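We finally got the new round table into the sitting room, so I've been promised the rest of the place will be sorted by the end of the month. Saturday, October 19, 2024 was the big push. Diarmuid carried the old one down to Tadhg Egan's van, Bláthnaid did the tea, and I went round with a cloth pretending to be in charge.

It's a lovely bit of wood and it cost me 220 second-hand, which I'm still very pleased about! The plan was to keep the top completely clear. You can guess how long that lasted – the remotes moved in straight away, and then all the little bits and pieces that go with them.

Anyway, a few from the afternoon. Click through if you want them bigger.

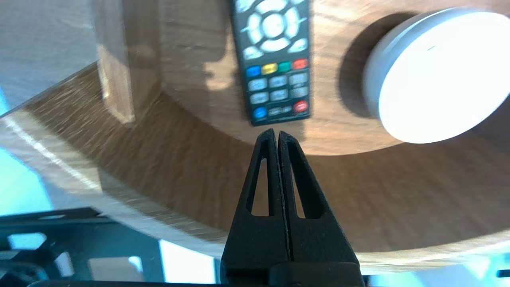
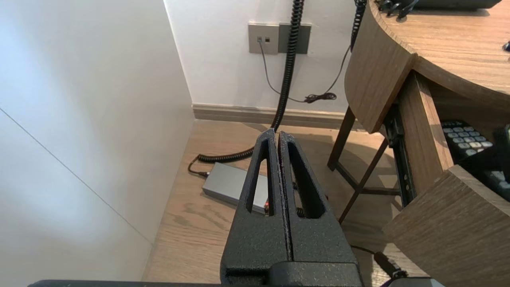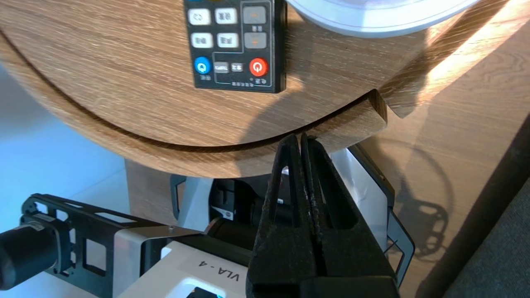

*The TV remote on the table, the corner with the wall plates and the coiled cable, and the black panel with the red and blue buttons.*

I do love the grain on that top, it goes a really warm brown when the sun gets round to it. Anil reckons it wants oiling twice a year and has told me to start in April, so I've put it on the calendar and will probably forget (sorry, Anil).

The coiled cable is next on my list. I'd like it off the floorboards and clipped along the skirting, and Eamon says he has a bag of clips in the shed that would do the job. Bláthnaid wants a shallow tray for the buttons-and-batteries stuff, big enough for everything and small enough that we don't start throwing post in it as well. I've seen two I like and she's seen four she likes, and so far we don't agree on any of them.

More when the shelves go up. If anybody wants the old table, ring Tadhg quickly, it's still in his van.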